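3.2 Driving the arm by hand controller

I'll admit I thought this part would be easy! We (Sointu Oksanen and I) gave every demo in simulation through Trarnidex, steering the gripper with a hand controller and watching mostly through the wrist view. Jagged shadows on a big white surface make depth really tough to judge, and I kept drifting toward the tiles.

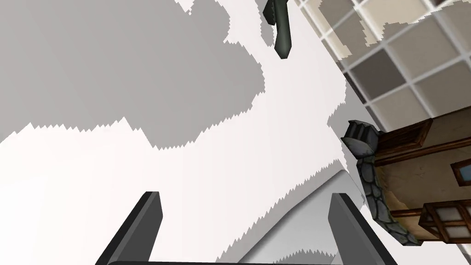 3.3 What we kept

We ended up with 673 demos from two operators. I kept the slow, wobbly ones too (Sointu wanted them out, and we argued over it for most of February), as long as the fingers stayed open on the approach. My own habit was to line up on a tile edge and then creep in sideways. 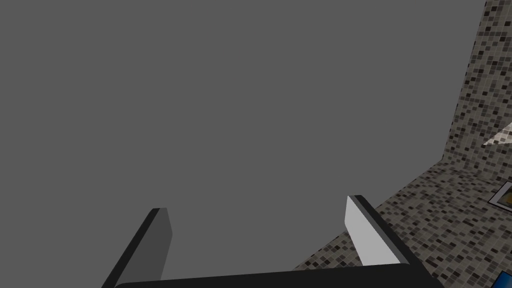
Figure 2. Wrist view in simulation, gripper open and empty, with mosaic tiling on the right.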